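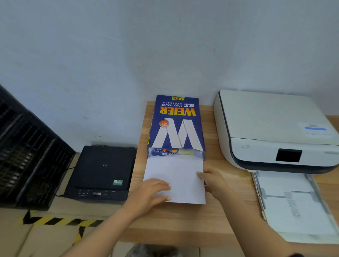 Filed under: Diary, Railway book

Monday, March 24, 2025
Posted by admin

Up at half past six. Cold and grey until ten, then bright. I did the chapter on the closure first because I have been avoiding it, and got 2,962 words down to something I can read without wincing. The part about the last train is still too long. Everyone who writes about a branch line spends too long on the last train.

The trouble with the Skamberg line is that it closed twice. It shut to passengers in the spring, and then in the autumn the goods trains stopped as well, and people in the town remember one or the other but talk as if it was the same day. I have a letter saying there was snow and another saying the children were in summer frocks. I used to think one of them was wrong. Now I think they are both right and I need to say so in one paragraph and move on.

Walked along the old trackbed before lunch, from the station yard as far as the bridge at Ganon. The path is good for the first mile and then there is standing water in the cutting, so I went up on the bank and came down again by the hut. The roof of the hut has gone at one end. Last April it was still on. Primroses out on the south side, nothing yet on the north. I paced the platform at Ganon again and got 78, the same as last time, so I will stop worrying about that and put it in.

Soup and the end of the loaf.

In the afternoon I went through the Stekico papers. They made the signs and lamp brackets for the line and, as far as I can tell, for every other line within reach. Most of the box is invoices. I had hoped for drawings. There is one sheet with a bracket on it, folded so often that the middle has worn through, and a long run of letters about a late payment, which I enjoyed more than I should have. The firm was very polite for five months and then not at all polite. I have copied out the last one in full and will find somewhere for it, probably in the chapter on the stationmaster's house, where not much happens.

The draft is 282 pages as it stands. I can't correct on a screen, I miss things, so it has to be on paper and in pencil. I read the first chapter that way last week and found the same sentence on two different pages.
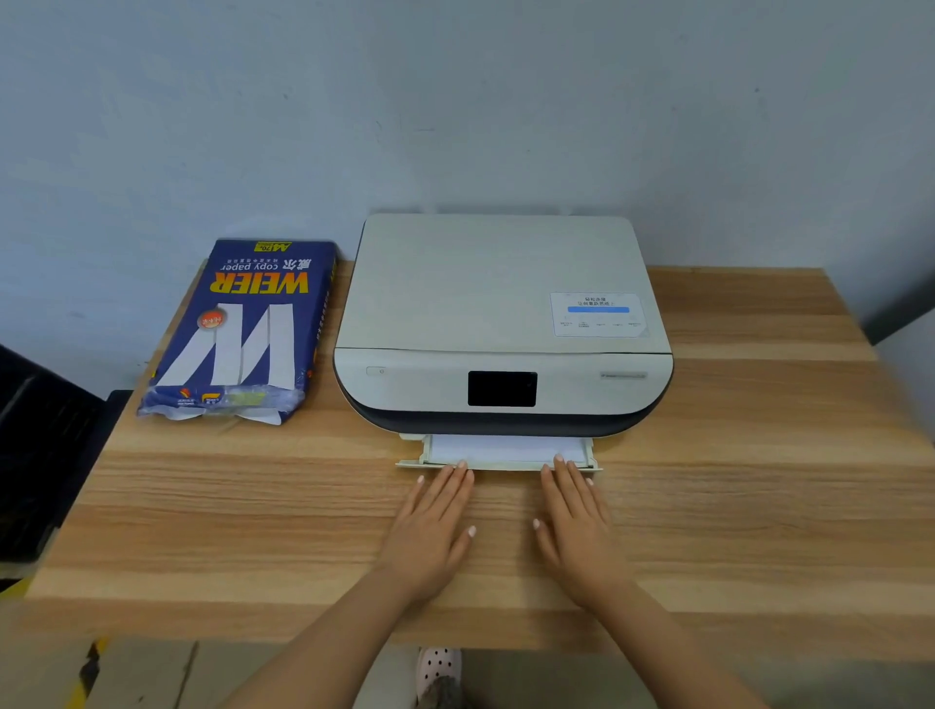
The printer and a ream of paper on the table.

Chapters one to four are the ones I want to mark up this week. Four needs the most doing to it. It has all the business of the land sales in it, and I have tried it in date order and field by field, and neither way makes it any livelier. I may put the whole lot in a table at the back and keep only the quarrel about the orchard.

Still no answer from the museum at Kos about the photograph of the engine shed. If nothing comes by the end of the week I will ring them. I would like that picture for the cover but I could manage with the viaduct, which I took myself and which costs nothing.

Washing in at four, almost dry. Put it over the chairs. Planted the early potatoes in the two bags by the back door, a bit soon perhaps, but they had shoots on them as long as my finger. If there is a frost I will bring the bags in.

Read for an hour after supper, a book about canals that was very sure of itself. The maps were good. Made a note to ask whoever does mine to put the contour lines in grey.

To do tomorrow: post the form, buy pencils and bread, check the spelling of the farm at the second crossing, which I have three ways.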